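Notes for the Bonulbridge talk, May 31, 2022

Slide 4. Start with the claim. Skurkent's leaflet says their gripper handles "any soft item". Pause. Ask who has tried one on a bin bag.

Same job for both grippers: bag over the rim of a small bucket, two arms, 200 tries each.

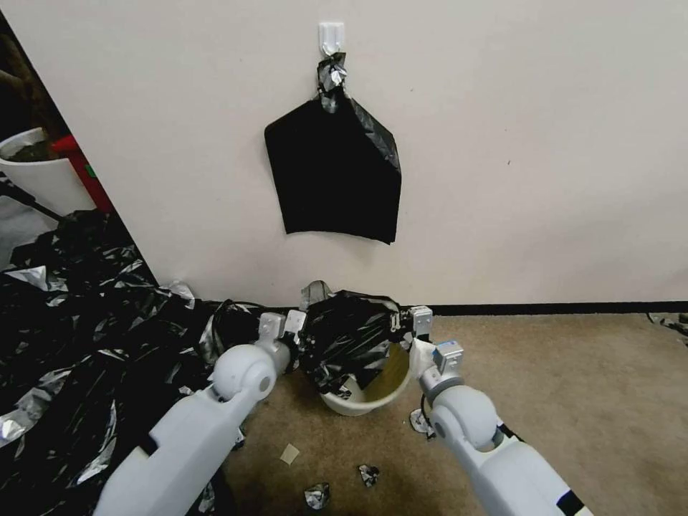

Lobo got 100 right, Skurkent 96 more than... no, just give the totals: 337 fair tries after we threw out the controller faults. Don't call it a win for either.

Slide 5. Dorkau say new finger pads will fix slipping. Maybe. Ask again in July.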